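Learn > Machines > Robots > How Robots Get Their Examples

How Robots Learn From Examples

Last updated: November 2019

How did you learn to tie your shoes? Somebody probably showed you. Then you tried it yourself, many times. Some robots learn in a similar way. They need to be shown a job again and again before they can do it.

Each showing is called an example. An example has two parts. The first part is what the robot would see, such as a shelf with a bottle on it. The second part is how the hand should move. A computer stores both parts together.

One example is not enough. Suppose the robot only ever saw a bottle standing up on the left side of a shelf. If you laid the bottle down, or put it on the right, the robot might reach for the wrong spot. So people change things between examples. They move the food. They swap a big bottle for a small one. They go to a different kitchen.

At Ultley, a robot lab, people gathered 133 examples of one job in August: taking a drink out of a refrigerator. They did not use a robot to do it. A person held a gripper in each hand and did the job with those. A gripper is a tool with fingers that open and close. Robots often have grippers where you have hands.

Why not just use bare hands? A robot does not have your hand. It has 2 stiff fingers that pinch. If the person uses the same kind of fingers, the computer learns moves that the robot can copy.

The computer also has to know where the gripper is at every moment. One way is to put black square patterns on it. They are called markers. A camera can find a marker easily, and the computer works out from its size and slant how far away it is and which way it is turned. On these grippers the markers are printed on white cubes, so there is usually a face pointing toward the camera. The person reaches in toward the bottom shelf, where the cola bottles are lying on their sides with their caps facing out. 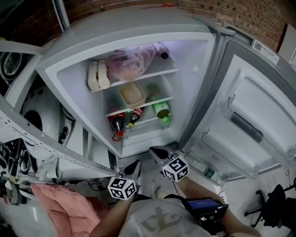

Cempaka Saragih wrote to us that her class tried picking up bottles with kitchen tongs, and the ones lying down were much harder than the ones standing up. Robots have trouble with this too. A round bottle can roll when it is pushed.

Some examples go wrong. The bottle slips, or the camera loses sight of the markers. People check the examples afterward and take out the ones that can't be used. The rest go to the computer, which looks for what they have in common. This is called training.

Comments

Amirul Oei: Can a robot learn from a bad example too?

Bromden: My brother and I did the tongs thing with our eyes closed and one person giving directions. It took us 2 tries to get a juice bottle.

Ngau: What happens if someone stands in front of the marker? Does the computer guess?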